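Pre-show walkthrough, Jotomdale Hall - house and stage, with comments
2024-10-30
Checked by Habibur Uddin, comments by both of us (LH = Leif Hauksdóttir)

14 shares | 5 comments

Second night of the Lund run, and I still get goosebumps walking in here before the doors open. Marks are OK, FIX or WATCH.

FRONT OF HOUSE

Main doors and both side exits - OK. All push bars release on the first shove. Left door used to stick, now it swings like a dream!

Exit signs - OK. All lit, including the one over the balcony stairs that was flickering at soundcheck.

Aisle lights - FIX. Row 16 on the right is out. Taped a glow strip to the step for tonight, needs a new bulb before the December shows.

Merch table - WATCH. The line last night ran clear across the lobby (200 people or so, wonderful to see) and bent in front of the side exit. Moved the table down by the coat check.
LH: Much better there. Please put the rope up too.

Balcony rail - OK. Leaned on it hard in three spots, no give.

STAGE

Cable runs - OK. Everything crossing the wings is under ramps. The Roltberg crew did a gorgeous job with this, very tidy, and they labeled both ends.

Drum riser - FIX, done. One caster lock wasn't biting, swapped it and tried to roll the thing with two of us pushing. Stayed put.

Front edge - WATCH. White tape is scuffed from last night. The singer comes right down to it in the encore and leans out over the front row, and the whole room goes up. Fresh tape before doors.
LH: Done 5:20. Double width in the middle.

Overhead rig - OK. Safety chains on every lamp. Skovico tag on the hoist is in date.

Haze machine - OK. Fluid topped up, kept well away from the string players, who asked nicely.

Monitors - OK, but the stage left wedge was creeping toward the edge. Rubber mat under it now.

BACKSTAGE

Stairs to dressing rooms - OK. Handrail tight, treads dry.

Fire extinguishers - OK. One was hidden behind a bass case, case moved.
LH: Told the band. They were lovely about it.

First aid box - FIX. Low on burn gel and the small bandages.

Quick-change corner - WATCH. Dark back there. Clip light added, aimed at the floor so it doesn't spill onto the stage during the slow songs - those are the best part of the night and I'd hate to spoil one.

STILL OPEN
Row 16 bulb (Leif)
First aid refill (me, tomorrow morning)
Rope for merch line (whoever gets in first)

Cleared to open. 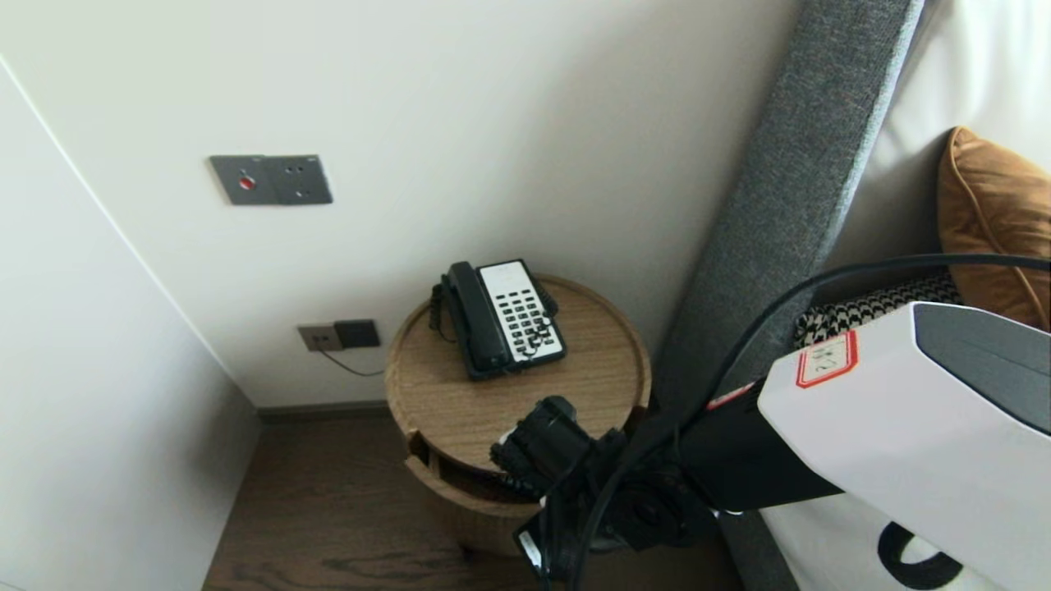
Side table by the headboard, bedroom corner.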